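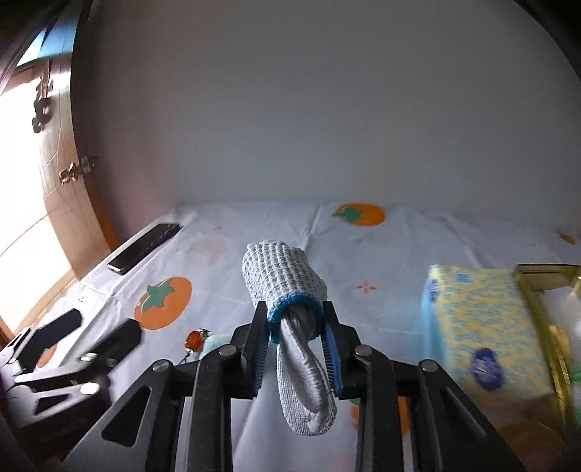
By Tove Mogensen, Contracts Desk | 21/07/2026
Print this item | E-mail this item

Task Order Ceilings and the Fourth-Quarter Rush

Agencies that buy services through multiple-award contracts are entering the last quarter of the fiscal year with less room under their ceilings than their program offices expect. The shortfall is an accounting matter more than a budget matter. Money may be available and properly set aside, and the order may still be refused at signature, if the parent contract has no ceiling left to carry it.

A ceiling is the most that can be ordered under a contract over its whole life. It is fixed at award and can be raised only by modification, usually with a written justification and a legal review. Obligations are what has been committed so far. Between the two sits a third figure that many tracking sheets leave out: the value of unexercised options on orders already placed. Whether those options count against the ceiling on the day of award or on the day of exercise depends on the ordering clause, and the clauses differ from one contract to the next.

Narkton, which tracks federal services orders for small and midsize vendors, went through 637 open task orders during June and compared the two methods. Counting base periods only, 56 of the parent contracts had used more than half of their ceiling. Counting options at full value, that number rose to 949 line items in need of a second look across the same set, many of them on contracts that had been reported as comfortable. The two results are in different units and should not be divided into each other. The first is a count of contracts. The second is a count of priced lines.

"Program offices read the obligation figure and stop," said Lizelle Matlala, who prepared the review. "The contracting officer reads the clause. Those are different documents and they give different answers in August."

Where the problem appears

Three kinds of contract account for most of the lines flagged.

The first is the information technology support vehicle with long option tails. Orders are placed with one base year and four option years. If the clause counts total potential value at award, an order that obligates a modest sum in its first year removes five years of ceiling at once. Offices placing orders late in the ordering period are then short, even though actual spending is low.

The second is the professional services vehicle with a shared ceiling. One agency holds the contract and several components order from it. Each component keeps its own log. The holding office reconciles the logs monthly or quarterly, and an order cleared against last month's balance can collide with one placed by another component in the meantime. Holding offices that require a ceiling reservation before solicitation rarely report this. Those that check only at award report it every year.

The third is the facilities contract with a growing baseline. Site additions are handled by modification to existing orders, so no new order number is created and the increase does not appear in order-level reports. It appears only at line level, under the modification number.

Reading the clause

Vendors can check most of this themselves. The ordering clause is normally in the special contract requirements and states what is counted, when it is counted, and who keeps the record. Wording such as "total value of all orders issued, inclusive of options" means options are counted at award. Wording such as "total amount obligated" means they are not. Some contracts use both phrases in separate sections. In that case the vendor should ask the contracting officer in writing which one governs and keep the reply with the contract file.

Deobligations need the same care. When an order closes out with money left on it, the unused amount may be returned to the ceiling or may be treated as spent for ceiling purposes. Under a clause that counts value issued, closeout often restores nothing until a modification reduces the order itself. A vendor that assumes the balance has come back may bid on work that cannot be awarded.

Sizwe Mahlangu, contracts manager at Tresari, said his firm now asks for the remaining ceiling during the question period of every task order solicitation. Answers come back in a little over half of cases. He treats a missing answer as a pricing risk and limits proposal hours to match.

Bridge orders

An office that finds its ceiling short has a limited set of options. It can raise the ceiling, move the work to another vehicle, shorten the order, or place a bridge order with the incumbent. Raising the ceiling is the slowest path, and requests received after the end of July are seldom completed before year-end. Moving to another vehicle means confirming that the work is in scope there and that the labor categories line up. Shortening the order is quickest. It also changes the evaluated price, so offers already received may have to be revised.

Bridge orders are common in September and draw the most protests. The justification has to explain why competition is not practical for the period of the bridge. Poor planning alone is not an accepted reason. Dineo Venter, who advises vendors on protests at Tshabalala, recommends that competitors request the justification as soon as it is posted and compare its dates with the original acquisition plan.

Vendors holding an incumbent order should expect shorter bridge periods than in earlier years, with tighter limits on price adjustment. Staffing plans built on a full option year should be reviewed now.

Items to confirm before August

- Remaining ceiling on each vehicle, with the date of the figure
- Counting method for options
- Treatment of closed-out orders
- Last date on which the holding office will accept ordering requests
- Last date of the ordering period, if it falls within the next 20 weeks

The line-level tables are available to subscribers on request. Corrections to order data should be sent with the order number and the modification number, and will be carried in the next monthly update.

Related items
Labor Category Mapping Between Vehicles
Inier Adds Modification History to Order Search
Siyabonga Mabaso on Closeout Backlogs
Reading a Limited Sources Justification

Contact us | Copyright Narkton. All rights reserved. | Back to top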